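The Vesico Drawstring Bag
White fabric, two white cord drawstrings, one good size for everyday carrying

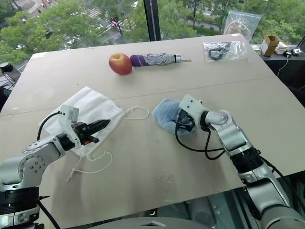

What we use it for

We have been selling bags of one kind or another for a good while now, and the plain white drawstring bag is still the one we reach for at home. It weighs next to nothing, it folds down flat in a drawer, and it doesn't mind what you put in it. Gloves in the cold months, an apple for the ride home, a compact umbrella in case the sky changes its mind – all the little things that otherwise roll around the bottom of a bigger bag and can't be found when you're standing at the door with your hands full.

Most of our customers start with one and then write to us a few weeks later for more. One goes in the car, one goes in the suitcase for shoes, and one seems to end up permanently on the hook in the hall with the winter knits in it. We have a whole row of them at the shop, and I couldn't tell you what's in half of them without looking, which is a small argument for the label tags further down this page.

The fabric

The Vesico is sewn from white cotton in a medium weight. We tried a lighter cloth a few seasons back (some of you will remember the Pralow, which we were fond of) and it was lovely to touch, but the corners wore through sooner than we liked. The present cloth is a bit stiffer when new and softens up nicely after three or four trips through the wash. It's undyed on the inside as well as the outside, so you can turn it out, shake off the crumbs and not worry about color coming off on a pale glove or scarf.

The cords

There are two of them, in white to match. Pull both together and the neck gathers closed; work a finger into the gathers and it comes open again. We leave the cords a little long on purpose so the bag can hang from a coat hook or go over your wrist. If that's more cord than you care for, tie a knot where you want it to end and trim what's left, but please tie the knot first! We have restrung a fair number of bags for people who did it the other way around.

Size and details

Width: 12 inches
Height: 15 inches
Cloth: 100% cotton, white
Closure: two cotton drawstrings
Seams: double stitched at the sides and bottom
Item number: 974
Sold singly or in packs of 19

The pack of 19 is an odd number, I know. It's what fits in our smallest shipping carton without squashing, and we would sooner send you a full carton than charge you for air.

Packing it for a day out

Put the soft things in first. A pair of knitted gloves makes a nice cushion at the bottom, and then the fruit can sit on top without getting knocked about. A folding umbrella goes in upright along the side with its wrist loop near the neck, where you can get hold of it quickly. Keep charging cords in their own small clear bag before they go in, or they will find the drawstrings and you'll spend your lunch hour untangling them.

A wet umbrella is better carried outside the bag until it has dried. Cotton soaks up water very willingly, and wool gloves do too.

Washing

Machine wash warm with other whites. Pull the cords so both sides are even and tie the ends together loosely, which keeps one of them from disappearing into the hem. Hang to dry, or tumble on low if you're in a hurry. Expect a little shrinkage the first time, mostly in the height. Iron it inside out if you like a crisp bag – I never do, and mine look perfectly respectable.

Goes well with

Plillus label tags, in plain card with a cotton tie. Write on them in pencil and you can rub it out when the contents change.

The Quispe liner, a thin wipe-clean insert cut to fit this bag. Good for snacks, or for anything that might leak.

Ordering

We sew these in batches of 600, and we currently have 158 from the last batch on the shelf. Once those are gone there will be a short wait, with the next batch planned for November. You are welcome to order ahead and we'll send yours out when they're ready.

Returns are taken on any unwashed bag. If a seam gives way in ordinary use, send it back to us whatever its age and we'll mend it or replace it.

Page updated May 24, 2024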